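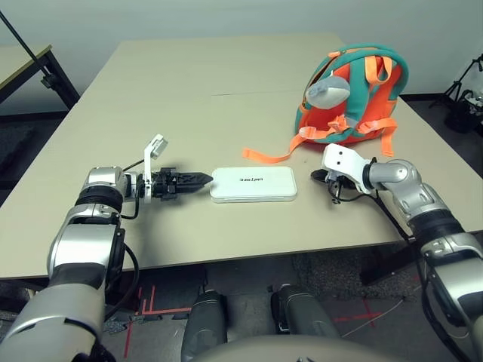
Plush-front backpack

A plush-front backpack is a small backpack for children that carries a three-dimensional soft-toy element, most often the head of an animal, on its front panel. It belongs to the wider group of novelty bags and is sold mainly for preschool and early elementary use. The type is distinct from the plush backpack proper, in which the whole toy is hollow and its body serves as the bag, and from the printed character backpack, in which the figure is flat.

Contents
1 Terminology
2 Construction
2.1 Shell
2.2 Plush element
2.3 Straps and back panel
3 Sizing
4 History
5 Use and care
6 See also
7 References

Terminology

Trade catalogs use several names for the same article, among them "3D animal backpack," "toy-front pack" and "head bag." The last of these is common among wholesalers and rare in stores. Where the toy can be taken off, the bag is listed as a "detachable" or "companion" model. The term "toddler backpack" refers to size alone and covers bags with or without a plush element.

Construction

Shell

The shell is cut from woven polyester or nylon, usually with a coated inner face, and consists of a front panel, a back panel and a gusset joining the two. The gusset holds the main zipper, which runs over the top of the bag and partway down each side. A smaller front pocket is sometimes fitted below or behind the toy. Side pockets, where present, are made of mesh or of the shell fabric gathered with elastic.

Contrasting colors are typical. The body is made in one strong color and the binding, zipper tape and straps in a second, such as orange with green or yellow with blue. Binding covers the raw edges of the seams and stiffens the outline of the front panel.

Plush element

The head is sewn as a separate piece from short-pile knitted plush and filled with polyester fiber. The snout is normally a separate sub-assembly, inserted into the face before filling, and projects farthest from the bag. Patches in a lighter color may be pieced in or applied over the base fabric. Eyes and nose are either molded plastic parts held by a locking washer or satin-stitch embroidery. Embroidered features are preferred for bags intended for children under three.

Three methods of attachment are in use:

Fixed. The back of the head is closed by the front panel itself, and a single perimeter seam joins the two. The toy cannot be removed.
Hook-and-loop. Patches on the head and on the panel hold the toy in place. Lint reduces the grip over time.
Zippered. A short zipper joins the toy to the panel. This version is the most expensive to produce and is found chiefly on companion models.

A fixed head adds weight to the front of the bag, away from the wearer. Makers limit the effect by underfilling the rear half of the head and by placing it in the lower two thirds of the panel.

Straps and back panel

Shoulder straps are padded with foam or spacer mesh and adjust by means of a ladder-lock buckle and webbing. A chest strap is common on smaller sizes, where the shoulders are narrow and the straps tend to slide outward. The back panel is lightly padded and has a grab loop at the top. A name label is placed inside the panel or behind the loop.

Sizing

No single standard governs the size of the type. The Adalberg range, often used for comparison by retailers, is made in two sizes. The smaller has a shell 23 cm high and 11 cm deep and is intended for nursery use; the larger accepts a folder and a lunch container. Measurements in catalogs usually exclude the plush element, so that the packed depth of the bag is greater than the stated figure.

History

Bags with appliquéd animal faces preceded the stuffed form. According to Loretta Whitlock, whose survey of children's luggage remains the main account of the subject, the raised head developed from padded appliqué as makers added successive layers of filling. The Holub company offered a bear and a rabbit with fixed heads, and its first catalog lists 48 color combinations. Clalico later introduced the zippered head. Peter Malý has disputed the order of these events and places the removable version first, on the basis of a pattern book from the Worach workshop.

Use and care

The bags are used for a change of clothes, a snack and small toys. Bags with fixed heads are generally labeled for surface washing only, as the filling dries slowly and may clump. Detachable heads may be washed separately in a mesh bag. Tumble drying can mat the pile and damage the coating of the shell.

Wear appears first at the tip of the snout, at the lower corners of the shell and at the points where the straps join the back panel.

See also

Backpack
Drawstring bag
School bag
Stuffed toy

References

Whitlock, Loretta. Small Luggage: Bags Made for Children. Chapter 4.
Malý, Peter. "The Worach Pattern Book." pp. 11–23.
Adalberg. Size chart, children's bags. Retrieved June 2025.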